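Wollham 15-Cell Sorting Tray with Clear Lid

Item no. 654
In stock, ships in 2 business days

The Wollham tray is a white plastic organizer for small parts kept at a desk or bench. It has fifteen cells in three rows of five, with raised outer walls and thin dividers between the cells. The dividers are molded in and can't be moved. If you need long compartments for pens or tools, look at the Alum drawer insert instead.

The lid comes in the same box. It is clear with rounded corners and a darker border, and it lifts off completely, so leave room to set it down beside the tray. Most buyers put it on the right and work from the left.

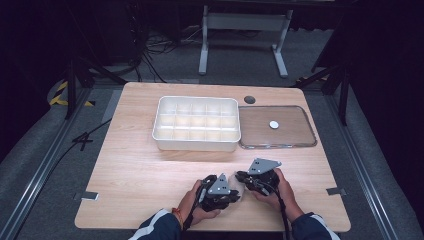
The cells are all the same size. They suit beads, screws, buttons, earring backs, fuses and similar items. Anything taller than the outer wall will keep the lid from sitting flat — check your tallest piece before you order.

White plastic was chosen over the smoke gray of the older Benedetti tray. Dark screws and colored beads are easier to pick out against it, though it does show ink and graphite. Wash by hand in lukewarm water with a little dish soap. Do not put the tray or lid in the dishwasher.

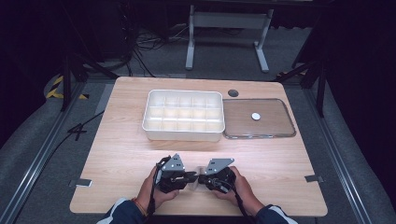 Labels are sold separately in sheets of 44. They are cut to fit the top of the dividers and peel off without leaving glue behind. A sheet covers two trays with some left over.

Trays can be stacked with the lids on. We don't recommend going higher than four when the cells are full of metal parts. Stodetti trays have a different rim and will not stack with these. 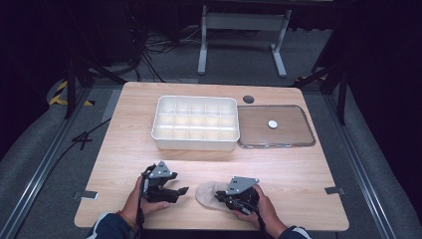 In the box: one tray, one lid. Small parts are not included.

Returns are accepted within 30 days if the tray is unused. A cracked lid can be replaced without sending back the tray — write to Natalie Stockdale in customer service with your order number and a photo of the damage. School and workshop orders go through Evelien Visser, who can also quote for trays without lids.

Page updated 27/12/2022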